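From: Danjuma Olatunji
To: nescombe-textiles list
Date: June 30, 2019
Subject: Re: [nescombe-textiles] Folding order for unbleached cloths

Damilola Obi wrote:
> The Adebisi cloths come out of the bin creased on the diagonal.
> Do we flatten before the first fold, or fold and press after?
> The sheet from October says both.

Flatten first. Pull opposite corners until the ridge drops, then smooth from the center out. A diagonal ridge left in at the first fold turns into two creases at the second, and the stack leans.

I went through 276 cloths on the Ternetti table. Of those, 52 had to be refolded, nearly all of them folded over a ridge. Finished size is unchanged. Hem side goes down.

Remove anything lying on the cloth before smoothing. Paper slips and labels leave an edge mark under the press.

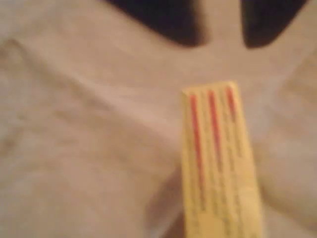
Damilola Obi: Agreed on flattening, but pulling the corners skews the thin ones. I pull along the hem first, then across, and the ridge still goes. Can the sheet say hem first for anything under 69 cm?

Fine with me. I will change step 2 and strike the line about pressing after. Send objections to the list.

Danjuma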